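8 August 2022 - Plukden trial, notes

Tshepo Nkosi got us the Plukden kit from Van der Merwe on a 30 day loan, so the clock's running and I want this written down while I still remember it! Job for now is light wooden blocks on the round marble table, with the navy box at the back. I left the jars and bottles on the left side because a bare table tells us nothing about how people live. 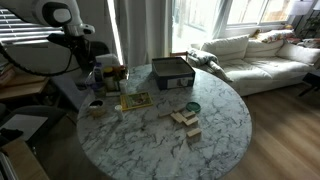

Setup guide is 73 pages and I'd say 20 of them matter (the cable routing section is good, the safety section repeats itself). The quote is 748 a month with support, and I still can't tell if that covers spare fingers for the gripper. Tshepo is asking. Ikdale was cheaper on paper but their rep never called me back, so I'm not in a hurry to chase them.

Things I'd like to try next: blocks that overlap, blocks right up by the teal lid, and blocks near the front edge of the table. Pale wood on white marble in strong daylight is a mean combination and I picked it on purpose - the Plendwood people told us glare was their biggest headache.

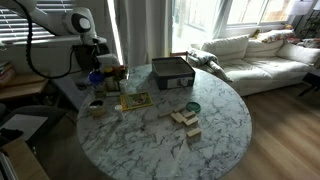 Also need to ask if we can save a start pose per table, I'm tired of typing it in. Blinds half shut for the next round, then compare. Decision on the lease by September.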